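Windedano Gripper Trials - list archive
From: Mirjam Camenzind
To: Windedano Gripper Trials list
Date: 16/07/2022
Subject: Re: Finger choice for the textile and book tasks

Dear colleagues,

Aisyah Sembiring wrote:
> Before the Drurnulach group fixes its order, could the list be told
> which fingers were compared, and on what goods? Our own trials with
> the Daher set went well on hard covers and poorly on thin cotton.
> We would also like to know if one controller served both arms.

I am grateful for the question and reply on behalf of the Burnilance test bench. Two sets of fingers were compared, the Daher set and our own narrower pattern. Each was given 50 attempts at lifting a folded garment by its upper layer. The Daher set completed 41 of these. The narrower pattern did less well on cotton, but it was the better of the two at drawing a book from an upright slot.

Both arms were run from one controller. The goods were folded garments, a green basket, and books both lying flat and standing in the organiser. 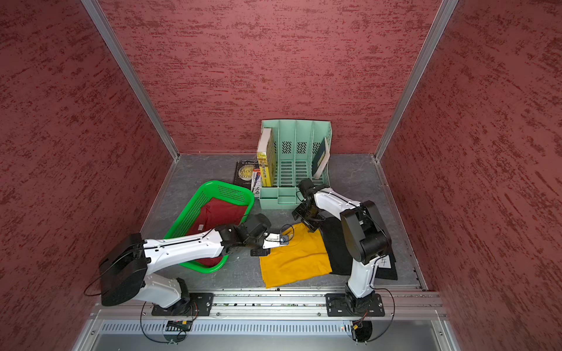 Should the two arms be fitted with the same fingers?
For the present, matching fingers are advised. Mixed pairs are permitted under the trial rules, but each arm must then be calibrated separately and the results entered on separate sheets.

With regard to cameras, the bench prefers a view from the wrist for the final approach and a fixed view for the rest of the task. The fixed view alone was found to be weak where an arm passes over the basket - the cloth is partly hidden at the moment when its position matters most. Members who rely on a single camera are asked to state this in their returns.
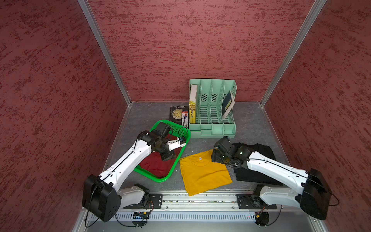
Left arm over the basket, right arm over the black garment.

The full log holds 286 entries and may be had on request. Grip force settings are listed there for each attempt, and I would ask the Drurnulach group to read them before ordering. A further comparison, with softer finger pads, is planned for October. Proposals for additional goods should reach me in writing before then.

Yours sincerely,
Mirjam Camenzind
Burnilance test bench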